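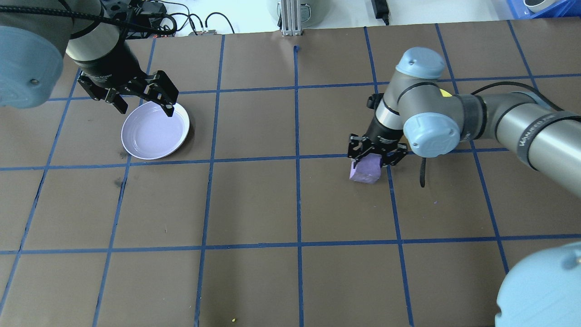
Blue tape over brown paper, with a plate in one of the squares.

Biltier Blue Masking Tape: a skeptic's review

I don't pay extra for tape. The store brand has done everything I've asked of it, so when Ghislain Caron told me Biltier was worth the difference for marking out a work table, I bought one roll and went in expecting to be annoyed.

The label makes the usual promises: straight lines, clean removal, no residue. You get 48 meters on a roll, which is fair. I set it against the Lemieux tape I normally buy, using both to mark squares on tabletops over 11 days in February.

Straight lines first. The tape is a bit stretchy, and if you pull it tight over a long run it wants to bow. Go slowly, press it down every foot or so, and you get something passable. The Lemieux is no better here, but it doesn't brag on the label either.

Brown paper is a fussy surface to tape. Biltier holds well in the middle of a strip and less well at the ends, where I had a few small curls to press back down. Trim the ends with scissors – tearing by hand makes it worse.

Visibility is the one thing I'll praise without grumbling. Medium blue shows up on dark brown and on a pale tabletop, and I never had to hunt for a line.
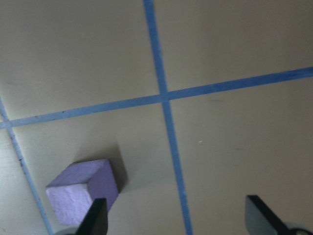

Tape on the lighter surface, with a purple foam cube for company.

Two strips crossed over each other look a little darker at the overlap. That doesn't matter for sorting or spacing things out, but it might bother you if the grid is going to be on show. The edges are also more ragged than I'd like. For a paint line I'd look elsewhere, probably at Gallis, whose tape costs more again.

Removal was fine on bare tabletop. On paper, it took almost 350 square centimeters of the top layer with it when I got impatient. The label says "safe on delicate surfaces" and I'd like to know which ones they tried.

So is it better than the cheap stuff? Slightly, and mostly in color. I'll finish the roll, and Ghislain can keep his opinion. Three stars out of five.

Reviewed 8 May 2023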